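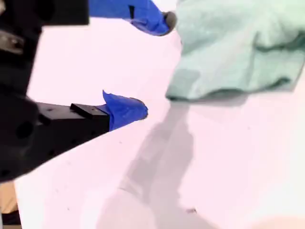
Green fabric in the Jisness workroom, Godthorpe. Free for press use with credit.

FOR IMMEDIATE RELEASE

Jisness Puts Out a Household Cloth in One Color, and the Color Is Green

GODTHORPE, 26 Nov 2022 - Jisness, the household textile shop and workroom, today announced Clarnero, a general-purpose cloth for kitchens, tables, shelves and whatever else in the home needs something thrown over it. Clarnero comes in one color. Customers who would like a different one are invited to buy something else from the shop, which has plenty.

The new cloth replaces a range that had grown out of hand. By last spring Jisness was selling separate cloths for drying glasses, drying plates, lining drawers, covering bread and covering bread that was still rising. All of them were cut from much the same fabric. Customers were buying the bread cloth for the glasses and the drawer cloth for the bread, then writing in to ask if this was allowed. It was.

"We had five names for one piece of cloth and we were running out of names," the company said. "Printing the labels took longer than hemming the edges."

Clarnero is woven to order by Ekinci, the mill that has supplied the workroom with plain cotton since it opened. It arrives in Godthorpe on rolls and is cut, hemmed, washed and folded there. The first run is 3305 cloths. The workroom had planned on a rounder number, but the rolls had other ideas, and the last few yards seemed too good to waste on sample cards.

About the color

Jisness tried out several colors over the summer. White showed coffee. Gray hid coffee so well that people went on using the cloth long after they should have stopped. A warm yellow was popular in the shop and then, in people's kitchens, was mistaken for a duster and sent off to live with the dusters. Green got the fewest complaints, and in household textiles that counts as a standing ovation.

There is no story behind the shade. It does not recall a hillside, and the company did not visit one. Ekinci had the dye and could promise more of it next year, so a cloth bought to replace a lost one should match the others well enough to share a drawer.

About the fold

Each cloth is folded before it leaves the workroom, and the fold has been the subject of more discussion than the hem, the price and the label put together. The trouble with a soft square of fabric is that it looks perfectly flat until someone picks it up by a corner, at which point it remembers every crease it has ever had. Jisness now folds Clarnero in half twice and then into thirds, with the hem on the inside. The result fits a standard kitchen drawer and stands up on a shelf for a reasonable amount of time.

A small card with the fold drawn on it comes in every pack. Early testers were sent the card and asked to follow it at home. Most did so once. The card is staying in the pack all the same, as it is quite a nice drawing.

Washing and care

Clarnero can be washed warm with other dark or bright things. It should be washed by itself the first time. It can be tumble dried, although it comes out flatter if it is pulled into shape while damp and hung over a rail. Ironing is permitted. The company has no strong feelings on the matter and would like it known that its own cloths at home are not ironed either.

Fabric softener should be left out, as it makes the cloth worse at picking up water, and picking up water is most of the job.

Mending

Jisness will rehem any Clarnero cloth brought to the Godthorpe shop, at no charge, for as long as there is enough cloth left to hem. Burn marks will be trimmed out and the cloth handed back smaller. Customers who have used a cloth to paint a fence should please say so before it goes under the needle.

Price and where to find it

Clarnero is sold in packs of 2 from the Godthorpe shop and by mail order. A starter bundle for cafes and guest houses holds 60 cloths, folded and tied in stacks, and can be ordered now for delivery before the end of the year. Almost 800 cloths from the first run have already been set aside for existing mail-order customers, who were told early and took the news about the single color well.

Any packs left from the old range will stay on the shelf by the door until they are gone. They may be used for bread, glasses, plates or drawers, whatever the label says.

About Jisness

Jisness makes and sells plain cloth goods for the home, among them aprons, napkins, bags and curtain lining. The shop and workroom share a building in Godthorpe, with the cutting table at the back and the counter at the front. Visitors are welcome to look in on the cutting table from the doorway. Drinks are to be left on the counter.

Press contact

Samples, fabric swatches and further pictures are available from the Jisness press desk at the Godthorpe shop. Please give a mailing address and say if you need the cloth back. Swatches are available in green.

ENDS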